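Student Robotics Project: Frequently Asked Questions
For students, parents and guardians. Last updated 8/8/22
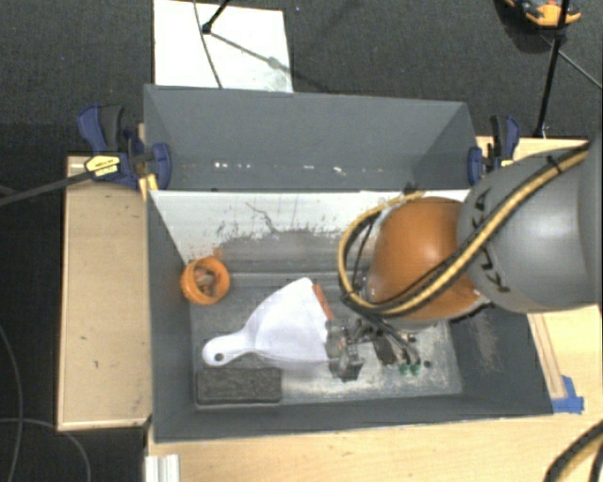

Robert Halvorsen-Pike
Program Coordinator, Skuscombe College Robotics

The Student Robotics Project is open to enrolled students of Skuscombe College and is run jointly with the Durnberg campus. The answers on this page apply to both campuses unless stated otherwise. Students who joined before June should read the sections on attendance and assessment again, as the wording has changed.

GENERAL

What is the Student Robotics Project?

It is a year-long activity in which small teams program a robot arm to pick up, move and put down ordinary objects. Each team prepares one main task, known as the bin task, and presents it at the Caldeira Challenge at the end of the year. Work is done outside regular class hours.

Who may apply?

Any student in Years 9 to 12 may apply. Previous experience in programming is welcome but is not required. Students who have not written code before are asked to complete the introductory unit, which takes 10 hours and may be done at home.

Is there a fee?

There is no fee for the project itself. Families are asked to cover travel to the Challenge. Students who would find this difficult should contact the program office, and any request will be treated in confidence.

How are teams formed?

Teams are formed by staff in the second week. Students may name one person with whom they would like to work. Staff will try to honour these requests but cannot promise to do so. A team has no fewer than two members.

THE BIN TASK

What does the bin task involve?

A small set of objects is placed on the floor of an open grey bin. The arm reaches in from one side, and the team's program must direct the gripper to a named object, take hold of it and carry out the action on the task card. The cards are issued by the Challenge organizers and may call for an object to be lifted, turned, moved to another corner or placed against another object.

Which objects are used?

The current practice set has an orange cup with small mixed pieces in it, a white plastic dustpan and a dark grey rectangular block with a rough top. Students should practise with all of these. The set to be used on Challenge day is not released in advance.

Why is the dustpan included?

Teams often ask for it to be removed. It has been kept because its two ends are so different. The handle is narrow and rounded, while the pan is wide and opens out like a fan, so a grip that suits one end may be of little use at the other. The cards do not say which end is to be held. Teams are expected to decide this for themselves and to record their reasons in the logbook.

May the cup be tipped over?

Only when the task card calls for it. In all other tasks, pieces that leave the cup are counted as spilled and points are deducted under section 7 of the Challenge rules. Students must pick up spilled pieces by hand once the arm has been stopped.

The inside of the bin is marked and scuffed. Should it be replaced?

No. Surface wear does not affect scoring. Teams whose programs rely on a camera should test them against the worn surfaces as they are, as the bin will not be repainted or cleaned to a uniform colour. Cracks, sharp edges or movement of a wall panel should be reported to the supervisor straight away.

Where should objects be placed at the start of a run?

The starting layout is printed on the task card. When practising without a card, teams may choose their own layout, provided that the objects lie flat on the floor of the bin and do not rest on one another. It is good practice to vary the angle of longer objects from one run to the next.

EQUIPMENT AND SAFETY

May students operate the arm without a supervisor?

No. A member of staff must be in the room whenever the arm has power. This rule applies to every student, including team leaders and those who took part in previous years.

What must be checked before a run?

The following checks are to be completed and initialled in the logbook:

The clamps on both sides of the bin are tight.
The hose bundle along the arm is free to move and is not caught on the joint.
Cables near the gripper are clear of the fingers and of the bin walls.
Cables on the floor are not underfoot.
All hands, sleeves and lanyards are outside the work area.
The stop button is within reach of the person assigned to it.

May the clamps be moved?

The clamps hold the bin in place and must not be loosened by students. A bin that shifts even slightly will no longer match the positions stored in a team's program, and earlier results cannot then be compared fairly with later ones. Requests to move the bin should be made to the supervisor before the session begins.

What is the tape on the table for?

Blue tape on the table is to be left where it is. Teams wishing to add marks of their own should use a different colour and remove them at the end of the session.

What should students wear?

Closed shoes are required. Long hair must be tied back, and loose jewellery must be taken off. Safety glasses are supplied and are to be worn by anyone standing at the table.

What happens if something is damaged?

The arm is stopped, the supervisor is told and an entry is made in the logbook. Students are not charged for damage that occurs during normal supervised use. The program carries an equipment reserve of $2,000 for repairs, and this is reviewed each year.

SOFTWARE

Which software is used?

All teams use Cakum, the program's own teaching package. It lets students build a sequence of movements from blocks or write the same sequence as text. Both forms are accepted at the Challenge and neither carries a scoring advantage.

Can work be done at home?

Yes. Cakum has a practice mode that runs on most home computers. Programs prepared at home must be shown to a supervisor before they are run on the arm, and the first run is always made at reduced speed.

May teams share code?

Teams may discuss methods freely. Code taken from another team, or from any outside source, must be credited in the logbook. Failure to do so will be handled under the college's academic honesty policy.

ATTENDANCE AND ASSESSMENT

How often do teams meet?

Each team has one session a week of 2 hours. Times are posted on the noticeboard at each campus and on the student portal. Sessions are not held during school holidays.

What if a student misses a session?

A parent or guardian should notify the office by the end of the same day. A student who misses three sessions without notice may lose a place on the team.

Does the project count toward a final grade?

It does not count toward a grade in any subject. Students who complete the logbook and attend the Challenge receive a certificate, and the hours may be recorded as co-curricular service. Students in Year 12 should confirm this with their adviser.

How is the logbook marked?

Logbooks are read twice a year. Markers look for dated entries, a clear account of what was tried and an honest record of runs that failed. Neatness is not marked. Photographs and sketches may be included but should have a short written note beside them.

FAMILIES AND VISITORS

May parents attend a session?

Visitors are welcome by arrangement with the program office. They are asked to sign in at reception and to remain behind the line marked on the floor while the arm is in use.

Will photographs of students be published?

Photographs that show students are published only with written consent. Consent may be withdrawn at any time by writing to the office.

How can a concern be raised?

Concerns should first be raised with the session supervisor. Matters that cannot be settled in this way may be sent in writing to the program coordinator, who will reply within 10 school days.

Questions not answered on this page may be left at the program office at either campus or sent through the student portal under "Robotics".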